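Speaker notes: Gears in Your Kitchen Drawer (and Everywhere Else)
Dresport Library lunchtime talks, April 28, 2026
Running time 40 minutes, questions after

OPENING
Start with the hand-crank egg beater. Don't introduce it, just crank it for a few seconds and let people listen. Ask who grew up with one. Then: how many turns of the whisk do you get for one turn of the handle? Take guesses. Crank slowly with the tape flag on one whisk so the front rows can follow it.

Say what I love about this subject: a gear is a lever that never runs out! Each tooth is a little lever arm, and just as it finishes pushing, the next one takes over. People had this figured out in wood and stone long before anyone had good steel, and we still haven't found anything better for a huge number of jobs.

WATER MILLS
The old mill at Prendov. Big wheel in the river turning slowly, millstone upstairs turning fast, and between them a pair of wooden gears. Talk about the pegs. When a peg broke, the miller knocked it out and hammered in a new one, so the whole wheel never had to be replaced. I was there in February and the guide let me put my hand on the big wheel (it's enormous, and so smooth where it's worn).

Mention apple wood and hornbeam. Somebody always asks about the grease. Tallow, mostly.

THE PLAIN SPUR GEAR
Next slide. Slow down here, this is the part people write down. 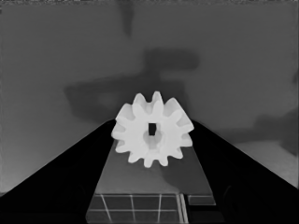
A spur gear, face on. Twelve teeth, square hole in the middle.

Straight teeth, parallel to the shaft. Easiest kind to make, easiest to understand. The math is just tooth counts: put a gear like that one against a gear with 36 teeth and the small one goes around 3 times for every turn of the big one. You lose speed going the other way but you gain turning force, and that trade is the whole talk in one sentence. Say it twice.

Square hole: a square shaft can't slip in a square hole. A round one needs a pin, a key or a flat side. Pass around the bag of loose gears now, and remember to get the bag back this time.

If there's time: why gear makers like odd pairings. With 12 and 36, the same teeth keep meeting each other. With 12 and 37, every tooth gets to meet every other tooth and the wear spreads out. I think this is just beautiful. Millers knew it too and called the extra one the hunting tooth.

CLOCKS
The Kahsay mantel clock, back off, on the side table under the lamp. Invite 4 people up at a time, otherwise it gets crowded and the folks in back give up. Point out the minute hand and hour hand sharing one center, with a little gear train behind the dial doing the dividing by twelve.

Let it strike if we're close to the hour. Stop talking while it does.

BIKES
Chain and sprocket, so the teeth never touch each other, but the counting works the same way. Ask who rode here. Low gear on the Hinier hill, everyone knows that feeling in their legs, and now they know the arithmetic behind it!

WRAP UP
Back to the egg beater. Give the answer and let someone from the audience crank it. Handout is by the door, 500 printed so take extras for the kids.

Leave the clock running during questions.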